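About Grova Chimney & Roof Care

Welcome, and thanks for taking the time to read about us! Most people come to this page with a water stain on the bedroom ceiling or a fireplace that smokes up the living room, so we'll try to tell you what you need to know without keeping you too long (we do like to talk, as any of our regular customers will tell you).

Grova is a chimney sweeping and roof repair company based in Clevham. We sweep, inspect and reline chimneys, replace flashing, rebuild crowns, fit caps, and mend the smaller sorts of roof damage that bigger roofing outfits would rather not drive out for. Last year we swept 2,118 flues, and we still get a little excited when we open up an old cleanout door and find nice tight brickwork behind it.

How we got started

The company began with one truck, a set of secondhand rods and a phone that sat on a kitchen counter next to the toaster. In those days we only did sweeping. But when you spend that much time on other people's roofs you start to notice things: a lifted shingle here, a bead of dried-out caulk there, a cap that has rusted right through at the corners. Folks would ask us, "While you're up there, could you just take a look at...?" and we would, and pretty soon we were carrying flashing and mortar along with the brushes.

A few years in, we joined up with Demirtaş Masonry, a family shop on the other side of town that had been laying brick and stone long before we bought our first ladder. They taught us how to match old mortar by color and by grit, and how to repoint a stack so the new work doesn't jump out at you from the street. The two crews now work out of the same yard and share the same coffee pot.

What a visit looks like

We start indoors. Drop cloths go down from your front door to the hearth, the opening gets sealed, and the vacuum runs the whole time the brushes are moving. After that we go up top and check the crown, the cap, the flashing and the first few courses of brick. You get a written report with photos the same evening, usually before 8 p.m., and if there's nothing wrong then that's what the report will say.

A standard sweep takes a little over an hour. Older homes with more than one flue take longer, and if a family of swifts has moved in we'll have to wait until they leave on their own, so please don't light anything in the meantime.
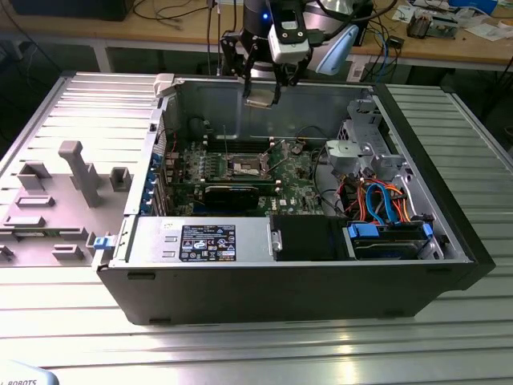
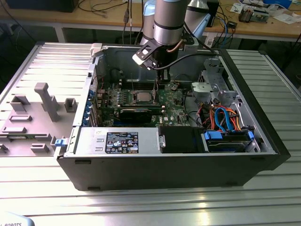
Where we work

We cover Clevham, Tamus and the farm roads in between, out to 80 miles from the yard for masonry jobs. If you're not sure whether you're in range, call and ask. We have been known to stretch things a bit for a pretty old chimney!

Our Tamus customers should know that we bunch those visits together in the spring and early fall, and you can save yourself the travel charge by booking in one of those stretches.

The yearly plan

At the moment 403 households are on our yearly plan, and 386 of them signed up again after their first year, which makes us very happy. The plan covers one sweep and one roof check each year, a reminder from us when it's time, and first place in line if a storm takes your cap off. There's no long contract. You can stop whenever you like, and if you move within our area the plan can move along with you.

A few things we believe

We think you should be able to see what you're paying for, so we'll always show you the photos of the trouble spot before we talk about price. We think a small repair done well will often buy you years before a big one is needed. And we think shoes come off, or covers go on, in every house, even when you tell us not to bother.

Come and say hello

The yard office is open from 7:30 in the morning until 4 in the afternoon, and somebody is nearly always around to answer the phone. December is our busiest month by a long way, so if you can book your sweep in the summer you'll have your pick of the times. Dogs are welcome in the office, and so are questions about that funny smell from the fireplace when it rains.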